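The Envelope in the Kitchen Drawer

My aunt in Pidach has a drawer full of letters from the state. She keeps them in the order they arrived, unopened, on the theory that anything urgent will be sent twice. Last winter one of them turned out to be worth money.

It was an invitation to claim the heating supplement, a payment for people over 74 who live on a small pension. The form ran to 15 pages. Page one asked for her name. Page two asked whether she had read page one.

The supplement has been on the books in the province of Surkia for years, and plenty of the people it was designed for have never touched it. Ministers rise regularly to say they are concerned. They promise a leaflet. The leaflet arrives, goes into the drawer, and the following spring a different minister rises to be concerned about the leaflet.
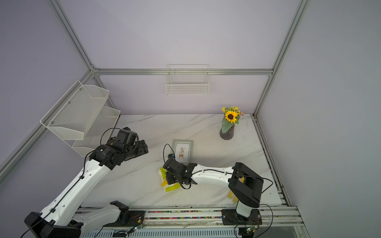 What makes this so tiresome is that the pension office already knows nearly everything it asks. It pays my aunt her pension, so it must have some idea how much that is. It has her date of birth and her address, which it uses to mail her the form requesting her date of birth and address.

The town of Mota tried something bolder. For one heating season it simply paid people who looked eligible and wrote to them afterward. Complaints were few, apart from a man who returned the money with a note saying he suspected a trick. Then the provincial auditors asked to see the signed forms, there were none, and the experiment was retired – with warm words all around.

In its place we have Dreltico, the new online portal. It will log you out after 2 minutes of silence, a generous allowance for anyone who doesn't need to go and find their glasses. There is also a phone line. I called it at nine in the morning and was told I was number 50 in the queue, and then, after some accordion music, that I was still number 50.

We did the paper version in the end, at her kitchen table, with a pot of coffee and a magnifying glass. Question 15 wanted to know if her circumstances were likely to change. She thought about it for a while and wrote, "I should hope so."

The office wrote back in March to ask what she meant. That letter is in the drawer.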